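Cell Notes: Looking After the Sorter Cell

Oct 30, 2024
By Mared Gittins, Plellell workshop newsletter

The shape-sorting cell on the upper floor at Plellell was down for 8 days this month. It is running again. Several members asked what was done, and the people who booked time on it and lost their slots deserve an answer, so this item covers the repair and the small changes that go with it.

The first sign of trouble was a run of missed insertions. The arm would pick up a piece cleanly, carry it to the block, come down over the right opening and then stop a little short or press on the rim. Volkan Bozkurt reran the same routine after a restart and got the same result. He then went back through the logs from May, when the cell was last set up from scratch, and compared the taught positions with where the tool was ending up. The error grew the farther the arm reached to the right.

We suspected the base mount. Necati Değirmenci put a dial indicator on it and found nothing worth fixing. The next thing to check was the gripper, and that is where the fault was. One of the fingers had worked slightly loose at its mounting bolt. It was still tight enough to hold a piece, but it shifted under load. When the fingers closed, the piece turned a little in the grip, and the arm carried on as if it were straight.

Necati took both fingers off, cleaned the mating faces, and found a burr on one of them. He dressed it with a fine stone and refitted the fingers with new bolts and a light threadlocker. The bolts are a standard size and we now keep spares in the top drawer under the controller. Please don't borrow them for other jobs.

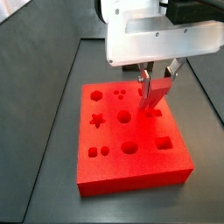
Re-teaching the block took longer than the repair. Parvaneh Nouri did most of it, working one opening at a time at low speed with the override turned well down. The plain round holes are forgiving, because it doesn't matter how a piece is rotated when it goes in. The star and the cross are another matter, and she left those until she was happy with the rest. She also spent a good while on the grip itself. A bar held at a slant between the fingers, as the red one is over the block here, has to be brought level before the arm goes any lower, so the routine now has a separate step for that above the foam. It adds 2 seconds to each cycle. Anyone who has saved their own version of the routine should copy the new step across before running it.

The foam block was the other half of the job. Foam wears, and a block that has been pressed on its rims for a week wears faster. The old one had gone soft at the edges of several openings, and a piece could be pushed into the wrong place without much resistance. We ordered a replacement from Ekinci, who cut the original, and it arrived in 10 days. It was worth waiting for, as the taught positions would have been no use on a different block.

A few points on day-to-day care, for those with cell access.

Check the finger bolts by hand before your session. If one moves at all, stop and tell Necati or me. Do not tighten it yourself and carry on, as the tool position will need checking afterward.

Wipe the tabletop with a dry cloth. Foam crumbs under the block will tilt it. Do not use spray cleaner inside the cell.

Leave the block where it is. If you need it out of the way, write it in the log, and run the touch-off routine when you put it back. The routine is saved under the name Gerneo on the controller.

Keep the override at 33 percent or lower for any program that has not been run on this cell before. Volkan has set this as the default at startup, but it can still be changed from the pendant, so look at it before you press start.

Remzi Yüksel is keeping the maintenance log from now on. It has moved from the clipboard to the shared folder, under Tindidlow, with the older pages scanned in behind it. Please enter your session even if nothing went wrong. The May entries saved us a lot of guessing this time, and there is a gap after them that we could have done with filled.

Lost bookings have been credited back. If yours has not shown up, send Remzi the date and the length of the slot and he will put it right. The next full check of the cell will include the cable run along the arm, which was left alone this time, and the cell will be closed for one morning while that is done. The date will go on the booking page once Volkan has confirmed it.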